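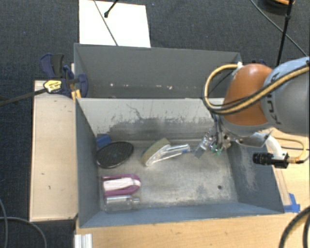
Werkstattbuch Nachträge, Los Altness
12.6.25, Donnerstag

Stand Bauzeitnachtrag Pumpwerk

Vormittags weiter an der Verzögerungsanalyse. Der Basisterminplan liegt jetzt in der Fassung vor, die der Ingenieur seinerzeit ohne Anmerkungen zurückgegeben hat. Die Fassung, mit der wir bis gestern gerechnet haben, war eine interne Zwischenversion von Olaniyan. Unterschied: In der internen Version hängt die Rohrmontage am Ende der Dichtheitsprüfung, in der freigegebenen am Ende der Betonarbeiten Schacht. Damit verschiebt sich der kritische Weg im Frühjahr auf die Rohrleitung. Alle Fenster neu gerechnet, die alten Ausdrucke sind durchgestrichen und liegen hinten im Ordner. Bitte nicht mehr daraus zitieren.

Einteilung in 4 Fenster bleibt. Grenzen jeweils auf den Stichtag der Monatsberichte gelegt, damit wir keine Zwischenstände interpolieren müssen. Fenster eins ist sauber. Fenster zwei enthält die verspätete Übergabe der Zufahrt Anutthorpe und die Umplanung der Bodenplatte, beides überlappt.

Zur Überlappung: Die Zufahrt ist eindeutig Sache des Auftraggebers. Bei der Bodenplatte hat Olaniyan die Bewehrungspläne selbst zu spät eingereicht, das steht so im Planeingangsbuch und wird uns vorgehalten werden. Vorschlag: Zeit für den ganzen Zeitraum beantragen, Geld nur für den Teil, in dem die Zufahrt allein ursächlich war. Der Vertrag sagt zur konkurrierenden Verzögerung nichts, die Besonderen Bedingungen auch nicht. Rückfrage an die Juristen ist raus, Antwort steht aus.

Anzeigen und Fristen

Schriftverkehr komplett durchgesehen, Ordner reicht bis Schreiben 445. Für die Zufahrt gibt es eine Anzeige, rechtzeitig und mit Nennung der Klausel. Für die geänderte Pumpenaufstellung gibt es nur ein Besprechungsprotokoll und eine Mail an die Bauüberwachung. Die Mail beschreibt das Ereignis, nennt aber keine Klausel und ging nicht an die Adresse, die der Vertrag für Mitteilungen vorsieht. Ob das als Anzeige reicht, ist offen. Im Entwurf vorerst als Anzeige geführt, mit Fußnote.

Außerdem fehlt das Begleitschreiben zur Lieferverzögerung Zidstead. In der Liste steht es als versandt, im Ordner ist nur die Anlage. Auf dem Server nichts gefunden. Morgen im Baubüro Anutthorpe nachsehen lassen, dort gibt es noch die Papierablage mit Eingangsstempeln.

Kosten

Baustellengemeinkosten zum dritten Mal aufgestellt. Die Summe passt jetzt zur Buchhaltung bis auf die Container, die dort auf der falschen Kostenstelle laufen (Los Nord statt Altness). Korrekturbuchung angefordert. Bis dahin keine Tabelle nach außen geben.

Gerätestillstand: Für den Mobilkran liegen Tagesberichte vor, für die Wasserhaltung nur Monatsrechnungen. An 16 Tagen ist der Kran als Stillstand eingetragen, an 3 davon hat er laut Betonlieferscheinen gearbeitet. Diese Tage sind gestrichen. Lieber gleich selbst herausnehmen, sonst zieht die Gegenseite die ganze Aufstellung in Zweifel.

Zentrale Geschäftskosten: Formelansatz oder Nachweis noch nicht entschieden. Für den Nachweis bräuchten wir von Olaniyan die abgelehnten Ausschreibungen aus dem fraglichen Zeitraum. Wurde schon zweimal erbeten - bisher kam nur eine Liste ohne Datum und ohne Auftragswerte. Damit kann man nichts anfangen.

Gliederung des Nachtrags

Kapitel Sachverhalt ist zu lang. Der Abschnitt zur Ausschreibungsphase kann in die Anlage. Die Ereignisse künftig immer in derselben Reihenfolge: was war vereinbart, was ist eingetreten, welche Mitteilung, welche Auswirkung auf den Terminplan, welche Kosten. Beim Pumpwerk ist das schon umgestellt, bei der Zufahrt noch nicht.

Verweise auf Anlagen nur noch mit Nummer und Seite. Im letzten Entwurf stand mehrmals "siehe Schriftverkehr", so findet das später kein Mensch wieder.

Dateinamen: Datum vorne, dann Los, dann Stichwort. Die Bauüberwachung hat ihre Fotos ohne Datum im Namen geschickt, die Aufnahmedaten müssen wir einzeln aus den Dateien holen. Angefangen, bis Achse C fertig.

Offen

- Fenster drei rechnen, Eingangsdaten Rohrmontage vorher gegen die Bautagebücher prüfen
- Schreiben Zidstead suchen, notfalls Kopie beim Lieferanten anfordern
- Antwort der Juristen zur Konkurrenz abwarten, danach Kapitel Anspruchsgrundlage überarbeiten
- Kostenstelle Container
- Ist-Termine Elektro fehlen noch ganz
- Abgabe Gesamtentwurf im Juli, genauer Tag kommt vom Auftraggeber

Nachtrag vom Nachmittag: Der Ingenieur will die Terminpläne auch als native Datei, PDF genügt ihm nicht. Vor dem Versand die internen Kommentarspalten löschen und die Kalender prüfen, in der Kopie von heute früh war der Samstag als Arbeitstag gesetzt.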